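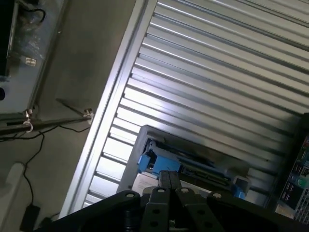
Mariann Szekeres wants to know why we are buying a second wrist camera before the first cell has paid for itself. Fair. She says the budget sheet reads like a wish list and that the spare parts line has been copied over from last year without anybody checking the shelf. Both points went into the notes below. Prices still need a second look.

Clustlow bench cell, data and purchasing readme

Status: draft, good enough to order from. Ask Botond Magyar before you change any numbers.

What is in this folder

Recordings from the wrist camera on the Clustlow cell, plus the purchasing plan for the next round of equipment. They live together because the plan is argued from the recordings. If you only want the data, skip to Layout.

1035 clips total. Mostly short. Picking small parts out of trays, setting them down again, some runs where the arm just goes to a start pose and stops. Failed picks are kept, do not delete them, the failures are what we budget from.

Layout

clips/ one folder per session
notes/ operator notes, plain text, some in Hungarian
plan/ the equipment sheet and quotes
old/ leave alone

Each session folder has a short log. Fields: session, operator, tray, result, comment. Result is ok, drop, miss or abort. Early sessions use "fail" for everything that isn't ok, never went back and fixed it.

Equipment plan, in order of priority

Gripper fingers. One spare set on the shelf, want 2. Finger swaps are the main reason the cell sits idle and the lead time from Pridham is 20 working days. Cheap next to a lost month.

Wrist camera, second unit. Same model, same mount. Mariann's objection stands, but if the one we have dies the recording stops completly and the arm is just a paperweight. Dezső Borbély suggested a refurbished one. Quote requested, nothing back yet.

Cables. Buy flexible rated ones this time. The cheap ones from the first order were a false saving. Get the lengths from Csaba Vass, he has them written down by joint.

Trays. Shallow ones only. The deep ones make the fingers come in too steep and we get misses along the back wall. Boros can do them to drawing, minimum order is more than we need, see if Trollcombe wants to split it.

Lighting. Not this round. Shiny metal in view gives glare in a good share of the clips, and a diffuser would probably help, but try tape and a sheet of matte card first. Costs nothing.

Software seats. Renewal in March. Do not let it auto renew at the higher tier again.

Not in the plan

Second arm. Comes up every meeting. Install, guarding and floor space cost more then the arm does, and we can't keep one busy all day yet. Revisit when the cell runs full shifts.

How the spares numbers were made

Counted drops and aborts with a hardware comment in the log. 21 sessions had at least one. Multiplied up to a year, rounded up, added lead time. Crude. Vilmos Pálfi has a better method in a spreadsheet somewhere, will swap it in when he sends it.

Shipping not included. Tax not included. Contingency is about a tenth of the hardware lines and is for hardware only, please stop putting travel on it.

Known problems

Clock on the recording machine drifted, so file times are off in the early sessions. Use the log order.
Gripper covers the bottom of the view in the clips checked so far. Crop it yourself if it bothers your model.
Tray names changed halfway through, mapping is in notes/trays.txt
Two quotes in plan/ are expired, marked OLD

To do

refurb quote, Dezső
cable lengths into the sheet
ask Trollcombe re trays
shelf count before anything gets ordered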